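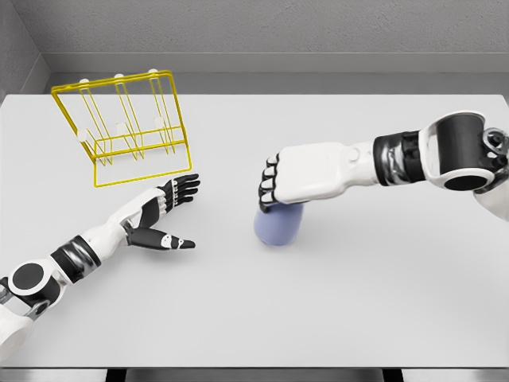
Second home: how I fell for a league where the bottom club might win

May
By Iman Radwan
Reading time: 5 minutes

The first handball match I ever watched properly, I watched from a plastic seat behind a pillar. I'd gone to Clendley to see my cousin, she'd been given two tickets by someone at work, and I had nothing better to do. By half-time I was on my feet shouting at a referee whose decision I did not understand in the slightest. I still don't, to be fair. Something about a foot in the area.

That was three seasons ago and I've missed very few home games since. I've dragged along my brother, two neighbours and a man I'd only just met at a bus stop (he was wearing a rugby scarf and seemed open to ideas). Most of them came back. I think I know why, and it has very little to do with the pies, which are poor.

It's that you never know who's going to win. I grew up following football, where by the middle of winter you could write out the final table on the back of an envelope and be nearly right. In this league four different clubs have lifted the trophy in four years. Preneck finished bottom one spring and were champions the next. Clendley, my lot, have managed to beat everyone in the top half this season and lose to everyone in the bottom half, and I'd love somebody to explain that to me.

Kai Kasten has tried. He coaches Flonholm, who won the title last year on a budget that wouldn't cover a decent footballer's parking fines, and he agreed to talk to me after training if I didn't mind him eating his tea while he did it.

"People say it's luck," he told me, through a jacket potato. "Fine, some of it is luck. But look at the squads. Everyone has two or three very good players and then a lot of people with jobs. If your goalkeeper's on nights, you've got a problem, and next week it's the other team's goalkeeper."

Kasten is 40 and played at left back until his knee gave up on him. He's quietly spoken, nothing like the figure you see on the touchline with his jumper tied round his waist, bellowing. He says he can't remember most of what he shouts.

What he does remember is the away game at Siqueira last winter, and so does everyone else who was there. The Siqueira hall holds 400 people if nobody breathes out. It's got a low roof and a tin wall at one end, and the home crowd have learned to bang on it. Flonholm were seven goals down with fifteen minutes left. They won 34–33.

"I stopped calling plays," he said. "They couldn't hear me! I just pointed at people."

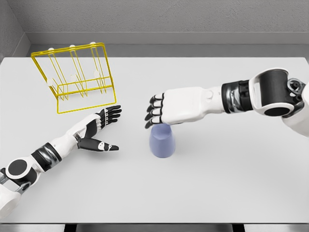 A table, two arms, one yellow rack.

I went to Siqueira myself in the spring, partly to see if the wall was as loud as everyone claimed (it is, take something for your ears). It's an odd little club. They've got no car park, the changing rooms are across a road, and the heating comes on whenever it feels like it. But they've been going for years and they've never once been relegated, and the teenagers selling the raffle tickets play in the under-16s straight after the main match. Half the crowd stays on for it. I stayed on for it too, and ended up winning a tin of shortbread.

There's talk of change, of course. There always is when something's going well. The bigger clubs would like a new hall to play the finals in, one with room for 1000 and proper lights for the cameras, and Preneck have been making noises about an extra overseas signing per team. I can see the sense in the hall. I've stood in the rain outside Clendley with a ticket in my hand, waiting for somebody to find the key to the other door, and there are only so many times a person will do that for fun.

The overseas signings worry me more. One extra star doesn't sound like much, but in a seven-a-side game it's an awful lot, and only a couple of clubs could pay for one. Kasten is against it, even though his own board is said to be keen.

"I'd take the player, obviously," he said. "I'd complain the whole time, but I'd take him."

The clubs vote on it over the summer. In the meantime Clendley have one match left, away to Flonholm, and a win would put us second. A defeat could put us sixth. My brother's driving, my cousin's bringing sandwiches so we don't have to rely on the pies, and I've been told very firmly that I'm not allowed to shout about feet.

Related
The long road back from a bad knee
Five small halls worth the trip
Why goalkeepers never wear shorts
Raffle tickets and under-16s: a day at Siqueira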